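Work and Automation, Unit 6: The Table-Clearing Trial in the Werndale Canteen
Notes for participants. Please read before the seminar in May.

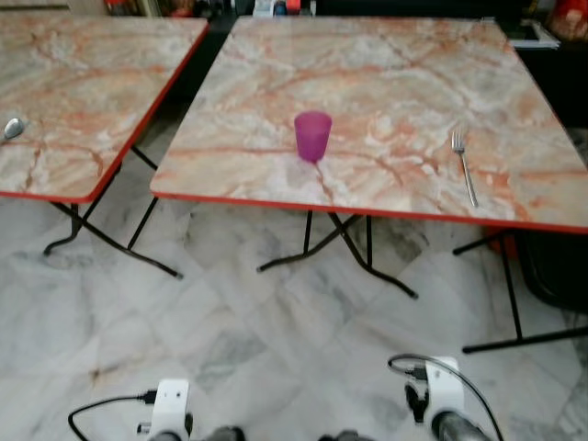 In the last unit we looked at a warehouse, where the machines work behind a fence and people seldom meet them. This unit is about a smaller workplace, a canteen that serves lunch to the staff of two office buildings in Werndale. The canteen is run by a catering firm, Triltia. The robot was supplied by Cerkine and it works with a planning program called Nam. It has two arms, and its task is to clear cups and cutlery from the tables after the guests leave.

6.1 The work before the trial

Clearing was never a separate job in this canteen. The same people who prepared the salads in the morning and stood at the counter at noon went out with a cart when the line became short. In interviews they described clearing as the easy part of the day, but they also said it was when they learned the most about the guests. They saw which dishes came back half eaten. They heard complaints which were never written on a card. None of this appears in the job description, and so it did not appear in the first plan for the automation.

Term to know: hidden task. A hidden task is a part of the work that is done regularly and has value, but is not named in any document.

6.2 What changed

The robot took over a part of the clearing after the busiest period. It is slower than a person. A worker clears a table while walking past it, and the robot must come to the table, find each object and decide how to hold it. Thin cutlery on a hard, shiny surface is a difficult case for many grippers, and a light plastic cup can tip over if it is touched at the rim.

For the staff, three changes were important:

Time. Each shift gained some 40 minutes in which no one had to clear. The managers expected that this time would go to the kitchen. In practice, a large part of it went to preparing the room for the robot, for example pushing chairs in and removing paper napkins.

Skill. Two workers were trained to start the robot, stop it and report faults. The training was given during paid hours. Their job title and wage stayed the same, and this became the main point of disagreement in the trial.

Contact. The staff spent less time among the tables. After several weeks the cooks noticed that they knew less about what the guests liked. A short talk of 10 minutes at the end of lunch was then introduced, where the counter staff tell the kitchen what they have heard.

6.3 How to understand the results

It would be too simple to say that the robot saved work or that it made work. Some work moved from one person to another, and some moved to a different hour. When you study a case of this kind, I recommend to draw the whole day of each worker, before and after, and only then to compare the numbers.

Please note also who decided. The staff were informed about the trial but were not asked which task they would like to give away. Several of them said later that they would have chosen the washing of the large pots.

6.4 For the seminar

Prepare a half page on one of the following points.

Which hidden tasks exist in a workplace you know, and how a person from outside could discover them.

Whether starting and stopping a machine should be treated as a new skill with a new wage.

How the Werndale trial could be planned again if the staff chose the task.

Bring your text on paper. We will exchange them in pairs at the beginning, and the discussion will start from the comments of your partner.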